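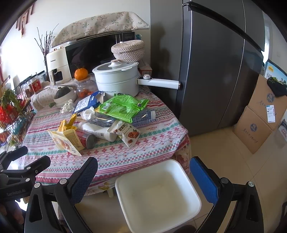
The microwave corner, under its leafy cloth.

ok so I finally did it - I quit the big grocery run. 30 days of only shopping at the little stores I can walk to. A thread, because I have thoughts!

1/ Background: I used to drive out to the Pudeck superstore every Saturday and come home with a full trunk and a bad mood. Half the spinach went straight to slime.

2/ The new rule was simple. Three stops allowed: the Calado bakery, the produce stand by the bus depot, and Plasitz, the tiny corner market that smells like cardamom and floor cleaner (I love it).

3/ Week one I went every single day and bought way too many snacks. You walk in hungry for one onion and, well. 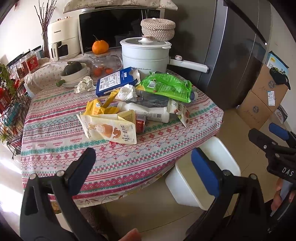
4/ Week two got better. I started keeping a list in Clivico, the app my cousin made me download in July, and I stuck to 40 bucks per trip, max. Most days I came in way under - soup bones are cheap!!

5/ Things I missed: the giant bag of rice, decent coffee, parking. Things I didn't miss: the self-checkout yelling at me about the bagging area.

6/ The walking adds up too. My phone says one round trip to the bakery is 3,265 steps, and that's the long way past the park, which I take when the sunflower rolls aren't out yet.

7/ Would I keep going? Mostly yes. I'll still drive out for rice and laundry soap every couple months. Send me your best cabbage recipes please, I bought 3 and they're huge

Last updated: Wed 10 January
40 replies · 30 shares

More from this account
- Freezing bread, the right way
- My bean soup, revised again
- Which bus goes to the Saturday market?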